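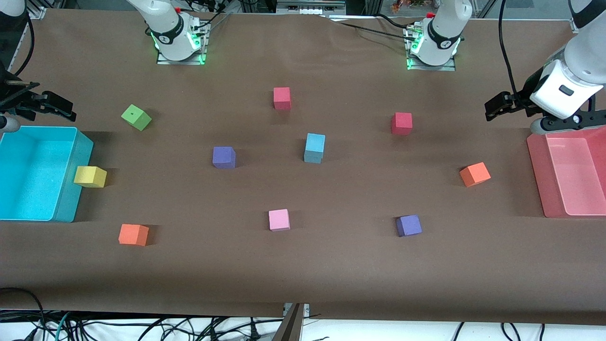
What does it mean to teach a robot arm a task by demonstration?

A person performs the task through the robot, either by moving the arm by hand or by steering it from a second device, while the system logs joint positions, gripper commands and camera images. A control policy is then trained to reproduce the motion from the images and joint readings alone.

Borkska Releases Two-Arm Cube Sorting Demonstrations

31/12/2018

Borkska, a maker of control software for small robot arms, has released a set of 492 recorded demonstrations of two-arm tabletop sorting. The recordings were made at the company's Walthorpe site and cover one family of tasks: picking up small foam cubes and placing them in plastic bins.

The work started in June under the internal name Uvley. According to Farzana Durrani, who leads data collection at Borkska, the aim was to find out how much of the variation in a trained policy comes from the operator and how much from the table setup.

"We had policies that behaved differently from week to week, and the only thing we had changed was the person on the controls," Durrani said. "We wanted a task simple enough that the operator's habits would show up in the logs."

Every demonstration in the release was collected by remote control. The operator holds a pair of leader handles, one per arm, and the arms on the table follow the handle positions. Gripper opening is set by a trigger on each handle. The operator may look directly at the table or at a monitor carrying the camera feeds, and the choice is recorded with each run.

Borkska tested hand guiding first. In that mode the operator takes hold of the arm itself and moves it through the task with the motors set to offset only the arm's weight. Durrani said the resulting trajectories were smooth, but the operator's hands and forearms appeared in most of the images. A policy trained on those images had hands in view during training and none when it ran alone. Hand guiding two arms at once also proved tiring, and operators tended to park one arm while they worked with the other.

Remote control removed the hands from the images and brought a different set of problems. There is a short delay between handle and arm, and new operators compensate by overshooting and then correcting. The corrections are recorded along with everything else. A policy trained on such data will often reproduce the hesitation above a cube, sometimes several times in a row, before it closes the gripper.

The company handles this with a practice period before any run is kept. An operator has to complete the sort without a dropped cube and without releasing a grasp to try again. Runs with a single clean recovery are retained and labeled separately, on the reasoning that a policy needs to see at least a few recoveries in order to produce one.

Two kinds of camera view are included in the release. A fixed camera takes in the width of the table, both arm bases and the bins at either end. Wrist views look at the tabletop past the gripper fingers and move with the arm.

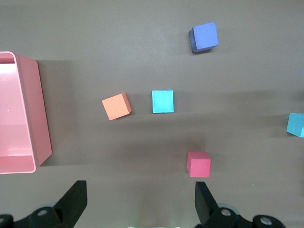

Durrani said the two views serve different parts of the motion. The fixed view gives the policy a stable reference for where the arms are in relation to the bins, and matters most during transport. The wrist view matters in the last part of the approach, when the fingers have to be turned to match the sides of a cube that may be lying at any angle. In Borkska's internal tests, policies trained on the fixed view alone reached the correct cube but often closed on its corners, which caused it to rotate out of the grip.

Wrist views have a known weakness. Once the gripper is low over a target, most of the table drops out of sight, and the policy has no means of telling from that image which cubes remain. Borkska feeds both streams to the network at each time step and leaves the weighting to training.

Cubes were set out by hand before each run. Operators were told to vary both position and rotation, and to avoid forming rows. A check on early data had shown that people left to themselves place objects in a loose grid with the sides parallel to the table edge. A policy trained on that data did poorly as soon as a cube was turned.

Foam was selected for its tolerance of grip force. The arms report gripper position but have no force sensing at the fingers, and a rigid block would have required tighter control of closing distance. The company notes that results from the set should not be assumed to carry over to hard or slippery parts.

Timing between the two arms received the most attention during cleanup. Image and joint data come from separate clocks, and early recordings drifted apart by as much as two frames over the course of a long run. All files in the release have been realigned to a common time base. The original timestamps are kept in a separate field for users who prefer to do their own alignment.

Nearly 2 percent of the recordings carry a flag for a missing or duplicated frame. They were left in the set and can be filtered out by a field in the index file.

The first outside user is Shaikh, a contract packing firm that is evaluating demonstration-based programming for short production runs. Its current cells are programmed with taught waypoints, which works as long as parts arrive in a fixture. The firm is interested in loose parts on a flat surface, where waypoints do not apply. Shaikh has not committed to putting a learned policy on a line, and its trial is limited to a bench setup.

Borkska did not publish a success rate with the release. Durrani said figures from a single table would be read as a benchmark, and the company would like to see a second site reproduce the setup before it puts numbers on it. The documentation covers arm base spacing, camera mounting and calibration procedure for that purpose.

The files are available on request under a research license. Each demonstration is stored as a single archive containing the camera streams, joint positions for both arms, gripper commands, an operator code and the run label. A script for replaying the joint positions on hardware is included. Users are advised to run it first at reduced speed with the table clear.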